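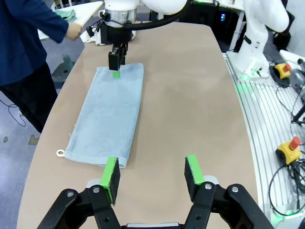

I bought the Drolla heated airer in July, after one more week of wet clothes on the backs of all our chairs. Our flat is small and has no balcony, and a tumble dryer does not fit anywhere, so for a long time I was looking at these folding racks with warm bars and could not decide. The things which dry badly in our home are always the thick ones. A long terry-cloth towel like the light blue one on the table, with the small white loop at the corner, is for me the real test of any airer, and I do not care much how it manages with shirts. Shirts dry by themselves. I have now used the Drolla for long enough to say what is good in it and what I would like to be different.

First, what you get. The airer comes in a flat box, already put together except for the feet, which you push in by hand until they click. One of mine did not want to click and I had to stand on it a little. There is a cover which you can put over the whole rack to keep the warm air inside. It is sold separately in some shops, so please look carefully before you pay. The instructions are one sheet, and the drawing of the cover is printed upside down, or at least I could not make sense of it before I turned the page.

The power is 275 watts. On my electricity price this is not much, but it is also not nothing if you leave it on all night, every night. It has no timer. I think this is the biggest mistake in the product. I bought a plug with a timer afterwards, and I set it to stop in the early morning. For the price they are asking, the timer should be inside.

The rack is 93 centimetres high when it is open. This is a comfortable height for me, but my husband says he has to bend. Folded, it goes behind the bedroom door, and the door still opens almost completely. It is not heavy. I carry it with one hand, and with the other I hold the cable, which otherwise drags on the floor and catches on everything.

Now the drying. The bars become warm, never so hot that you must pull your hand away. Only the part of the cloth that touches a bar gets the heat directly, so if you hang a towel over one bar and leave it, you find a dry line in the middle and two damp ends. I read on the Drolla page that you should "rotate items regularly", and this is true, but they do not say how often. I move everything once in the evening, before bed. With the cover on, and with the towels laid flat across several bars, they are dry in the morning. Without the cover the ends are still cold and damp, also when I have moved them. So for me the cover is not an extra, it is half of the machine.

Jeans are the weak point. The waist and the pockets stay damp for much longer than the legs. I turn them inside out, which helps. Wool I do not put on it at all, I am too afraid.

My sister-in-law has the Trallus, which is the model with wings at the sides, and I borrowed it for some days to compare. It holds more, up to 14 kilos of wet washing according to the label, and the wings are really useful for sheets. But it takes the whole corridor, and one wing was hanging down a little lower than the other, so small things were sliding to the end. The switch is on the cable, near the floor. On the Drolla the switch is at the top, on the side, and you do not need to go down on your knees for it. If I had a spare room I would perhaps choose the Trallus. In a flat like ours, no.

Some small remarks:

The light on the switch is bright blue -- in a dark bedroom it is too much. I put a piece of tape on it.

The bars leave a soft fold in thin cotton. You will not see it on towels.

The windows get wet on the inside if you keep them closed, the same as with any airer. I open the kitchen one a little.

There was a plastic smell on the first evening. On the second it was weaker, and after that I did not notice it.

I had one problem with the shop, not with the airer. The first parcel arrived with the cover missing, and I wrote to them two times before I got an answer. The second answer was polite and the cover came soon after.

Would I buy it again? Yes, with the cover and with a timer plug, and I would count both of them in the price from the beginning. If you mostly wash shirts and light things, a normal rack by an open window is enough and you can keep your money. I give it four stars from five. The missing star is for the timer.

Hala Morsy
2020-08-22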